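From: Hawi Gidey
To: Kolludia writers list
Date: Dec 19, 2019
Subject: Re: guest posts about getting older

Bezawit Tamiru wrote:
> Could we cap guest posts at 299 words? Angus sent me 3314 on his knees.

I read all of it. The left knee gets the better lines.
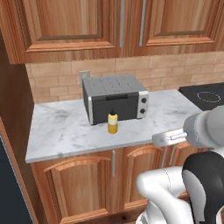

A cap is fine with me, but my own October post on being called "young lady" by a bank teller ran well over, and I'd like it grandfathered in. So to speak. 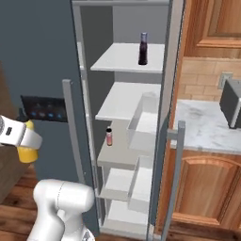
Tsegereda has offered to write about turning 62 and suddenly getting mail about cruises. I said yes before she finished asking. Angus can have January if he picks one knee.
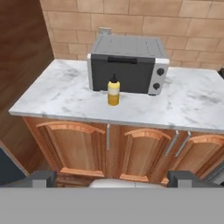
Toaster oven and yellow squeeze bottle on the counter

Hawi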